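What the Arms Left Us

I have worked the returns bench at Drarkton for long enough to have opinions, and since my last column on the break room microwave got more mail than anything else I've written, I figure I've earned a go at the robots.

A bit of background for anyone outside Plinstead. Drarkton takes in the hobby and craft tools that people send back to stores. Glue guns, soldering irons, little rotary tools, that kind of thing. They come to us in big mixed bins, and somebody has to get each one out, look it over, wind the cord, and put it in a tray so it can go on to testing. For years that somebody was me and 13 other people on the early shift. Then in January the company signed on with Stunotent, and a pair of arms showed up at the end bench. We call them Thomas. Both of them, yes. It was on the shipping crate and it stuck.

I want to say up front that I'm not against Thomas. I read the same articles you do, and they all seem to be written by people who either think we'll be sipping lemonade by next summer or think we'll be living under a bridge. I don't recognize my job in either kind. What I see is a slow change in who does which part of a boring task, and a lot of little decisions along the way that get made by whoever happens to be standing there.

Take the cords. If you've never handled returned tools, you would not believe the cords! People shove them back in the box any old way, and by the time they reach us each one is its own little bird's nest. I can pick up a glue gun with the cord looped all over it without thinking — my hand just goes under the loops and finds the body. I couldn't tell you how I do it. I had to try, though, because in the first weeks the Stunotent people asked us to talk through every pickup out loud, and I stood there saying "well, you sort of go in from the side" like a man giving directions to a lake he's only ever visited in the dark.

That was the first thing that changed for me, and I still don't know how I feel about it. For years no manager had asked me how I did anything. Then all at once I was an expert. I liked it! I went home and bragged about it. It took me a while to notice that the expert part wasn't showing up on my paycheck, and that what I knew was walking out of the building in somebody else's notes. I don't think anyone meant it as a trick. But if a company would pay a consultant for an afternoon of advice, it can pay the bench for three months of it, and I said so at the spring meeting, and I'm saying it again now in case the spring meeting has been forgotten.

The second thing was the pace. We used to set it ourselves, more or less. There was a number on the wall, 943 items a day for the whole room, and some days we beat it and some days the bins were full of junk and we didn't. Now the number is still there, but the schedule gets planned around the arms, and people fit in where the arms leave off. If Thomas is having a slow morning, I stand around. If Thomas is having a good one, I'm trotting. My knees are 58 years old and they'd like a vote.

And here's what bugs me most about the lemonade crowd. They talk like the machine takes the dull part and leaves you the interesting part. On our bench it took the middle. The easy lift from table to tray, the bit where you could chat or think about dinner, that's what the arms are being set up for. What's left for us is the fussy stuff at both ends, stained casings and cracked plugs and deciding whether something is worth testing at all. It's better work in some ways, and I'm more tired at 3 in the afternoon than I used to be at quitting time.

I do watch Thomas when I get a minute. You can't help it. A job I used to do without looking gets a whole table to itself, one tool and one tray. 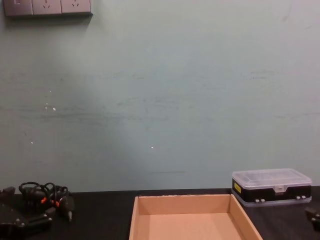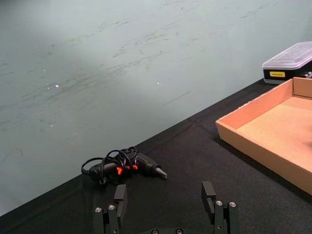

The end bench: the cardboard tray, with the storage box behind it.

So what would I ask for? Nothing wild. Let the people on the bench decide where the handoff goes, and let them move it when it isn't working. Pay for the teaching. Give us back some of the easy minutes, even if it makes the spreadsheet ugly, because a person who spends a whole shift on judgment calls starts making lousy ones around lunch. I've caught myself passing a plug I'd have pulled first thing in the morning.

And train us on the arms, properly. Right now if one of them stops, we wait for someone from Stunotent to come over from across town, and I've lost half a morning that way. I can rebuild a lawn mower. I could learn to sort out a stalled gripper, and I'd be glad to — I'd even come in early for it, provided somebody has fixed the coffee situation by then.

Letters about the microwave can stop now, please. It has been replaced.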